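Drendham Culinary Education Center
The Center is pleased to share a summary of its spring course in Japanese home baking and pickling, held in March at the Lunside kitchen. A short thread follows.

1/ The course was offered in the early evening so that people could attend after work. Places were limited by the number of stoves, and all were filled within 2 days of opening. A waiting list is now in use.

2/ The first session covered milk bread. Participants prepared the cooked flour paste, mixed the dough by hand and shaped it in three rolls per tin. The recipe uses 400 g of strong flour and 200 ml of whole milk. Both figures have been checked again for the printed sheet.

3/ Please note a correction. The sheet handed out at the first session gave the sugar as 80 g. That amount belongs to the sweet bun recipe on the reverse. For the plain loaf, participants should use half of it.

4/ The second session covered quick pickles: cucumber with kelp, daikon with yuzu peel, and cabbage with salt only. The Center advises keeping these in the refrigerator and eating them within the week.

5/ Rice bran pickling was discussed but not practiced, as a bran bed needs daily care for some time before it is ready. The Center is considering a separate class on this subject in the fall.

6/ Miso and rice vinegar were supplied by Koyama, and the loaf tins were lent by Otier. The Center thanks both firms for their continued support. 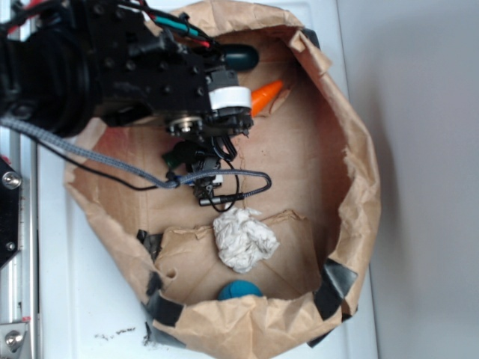
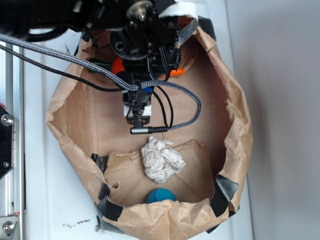 7/ Several participants asked whether the milk bread can be made with plant-based milk. Unsweetened soy milk gives a good result, although the crust will be slightly paler. Oat milk makes a softer dough, and the amount should be reduced by a spoonful or two.

8/ Participants with a wheat or soy allergy are asked to contact the Lunside office before booking any future class. The kitchen is shared, and separate equipment must be set aside in advance.

9/ The corrected recipe sheet may be collected from the front desk at Lunside or requested by e-mail. Those on the waiting list will be contacted first when the next course opens.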